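Home Forums Arms & Grippers Cameras Sign in Register

Fingers for thin PET bottles: triangular cutout vs. solid pads?

hashini_f
OK so I've been at this since April and I need other people's opinions before I print yet another set of fingers. The setup is two arms on one rail and the task is picking up drinks bottles and putting them in a bin. I've got two finger styles I keep going back and forth on. One is the open kind with the big triangular cutout, the other is a solid finger with a rubber pad glued on (my own design, nothing fancy).

My numbers so far, 500 grasps with each, same controller settings, bottles put down by hand at random angles: the cutout ones dropped 4 and the solid ones dropped a whole lot more, but I changed the pad halfway through so I don't trust that second number at all. I know, I know.

What bugs me is that the cutout fingers want to grab right at the neck, and if the wrist is off by a little the bottle swings. The solid ones don't care as much. Anybody running either of these on bottles specifically?

detlow_dan
Cutout, no question. The cutout isn't there for grip, it's there so your wrist camera can see past the finger. Put a solid finger on and half your view is black plastic. We went through this at Gostville with a Fomasmont gripper and ended up milling holes into perfectly good fingers.

Also where's your camera sitting? Because that matters more than the pad, in my opinion.

railrat
Going to disagree with Dan here. If you're relying on seeing through a hole in the finger, your camera is in the wrong place. Move the camera! I have mine on a bracket way off to the side and I run solid pads all day long. The bottles I drop are the crushed ones and I'd drop those with anything.

detlow_dan
Way off to the side is fine until your other arm is standing in that exact spot. She's got two of them on one rail.

hashini_f
Dan's right that they get in each other's way, although I'd say it's a smaller problem than I expected when I built the thing. Camera is on a bracket at the wrist. Cutout fingers are on right now, so here's the whole cell and then a view from the wrist: 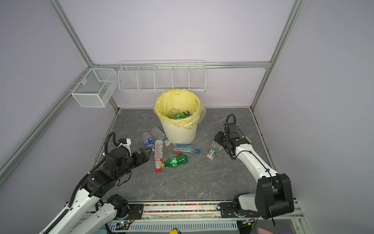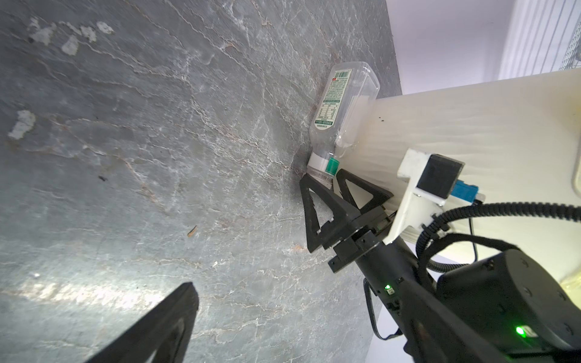
First one is the cell with the bottles out, second one is from the wrist camera, fingers at the neck of a clear bottle.

railrat
Oh nice, that's tidier than mine. OK, I can see why you don't want to swing the bracket out any farther, you'd be hooking that loop of conduit on things. I take back maybe half of what I said.

But look at where the fingers are in the second one. That's all neck! You've got the entire body of the bottle hanging off one end. Grab it in the middle and the swinging goes away, I'd bet money.

hashini_f
I tried the middle! Thin bottles squish. The gripper keeps closing because it thinks it hasn't reached anything, and then when it opens the bottle pops back and sometimes comes along with the finger. The neck is stiff so the controller gets a clean stop. That's the entire reason I'm up there.

farzana_w
Farzana Wijesinghe here, I did the same comparison last year with a Jayasinghe controller and I think you two are arguing about the wrong part. Squishing in the middle is a force setting problem. If your controller only does position, then yes, go for the neck. If it'll do a current limit, set it low, let the fingers stall on the plastic and stop commanding them closed after that. I went from hating mid-body grasps to using them for everything except the tiny bottles.

The other thing is labels. My pads slid on glossy labels and held fine on bare plastic, and it took me ages to notice because I was logging by bottle and never by where on the bottle. Might be worth splitting your drops that way, if you saved the video.

hashini_f
Hmm. It does have a current limit, I've just never touched it because the default worked on everything else (blocks, cups, a sad number of socks). And I have the video for all of the cutout runs, so I can go back through the 4 drops pretty quickly. The solid ones I only have part of.

detlow_dan
Four drops isn't going to tell you anything about labels, that's my only worry. You'd need a lot more failures before you could split them up. Make it harder on purpose. Speed it up, or start the wrist a few degrees off.

farzana_w
Agreed on making it harder, I don't agree that four are useless. You watch them to get ideas, and then you go test the ideas.

railrat
For what it's worth I have a log going with 1498 grasps in it, solid pads, mixed bottles, and I never wrote down label or no label either. So thanks for ruining my evening, Farzana.

hashini_f
Ha! OK, plan is: low current limit, mid-body, both finger types, same pad the whole way through this time. Wrist offset on half of them like Dan said. What durometer is everybody using on the solid pads, by the way? Mine's whatever was in the drawer and I suspect it's way too hard.

railrat
Soft. Softer than you think. It'll wear out fast, just cut a bunch at once.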